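Druvent Table Items: Cutlery Basket and Sticks
README, version 2

Summary

This card covers the part of the Druvent collection concerned with sorting small tableware on a white tabletop. It records the items in use, the way they are stored, and the terms applied to them in the notes. The card is maintained by Heiðrún Zoëga and Noura Semaan at Wandard. The table surface is left bare, with no cloth or mat.
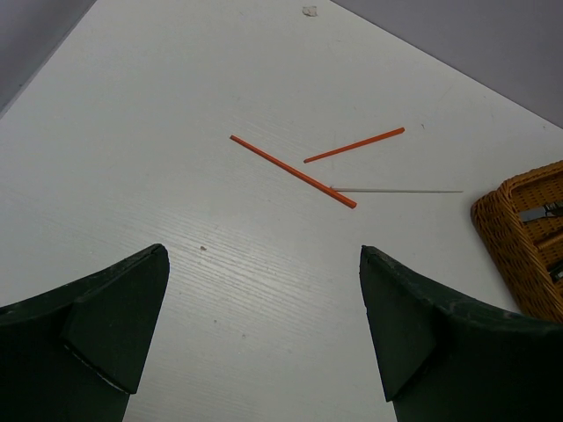
Does the collection include plates or glasses?
It is limited to cutlery, thin sticks, and the basket. Plates and glasses are listed in the Brundance card.

Items

The basket is woven wicker, with woven dividers that form long compartments. Knives, forks, and spoons each have their own compartment – mixed compartments are noted as such in the session log. The sticks are kept apart from the cutlery in the item list.
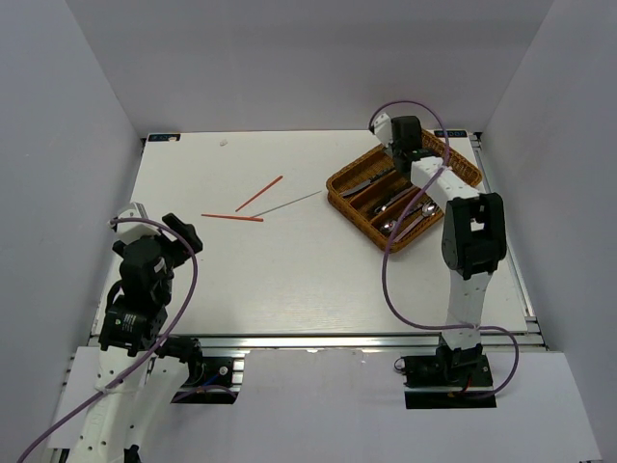 Wicker cutlery basket with knife, forks, and spoons; red and silver-grey sticks on the tabletop.

Naming

The terms "basket" and "tray" refer to the same object. Sticks are named by color only. Earlier notes by Samer Dabbas used "rods," and these entries have not been changed.
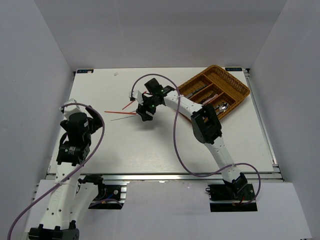
How should a damaged item be recorded?
Enter the item name and the word "damaged" in the remarks column, then set the item aside until Monday, when replacements are issued.

Storage and care

The basket is stored on shelf 9, away from direct sunlight. Wicker should be brushed clean and must not be soaked.

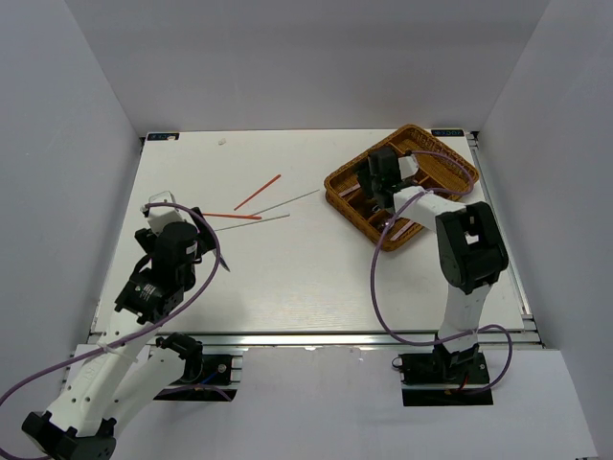
Cutlery is washed by hand and dried before it is returned to its compartment. Loose strands on the rim should be reported to Noura Semaan – they should not be trimmed.

Log entries are filed under item group 515.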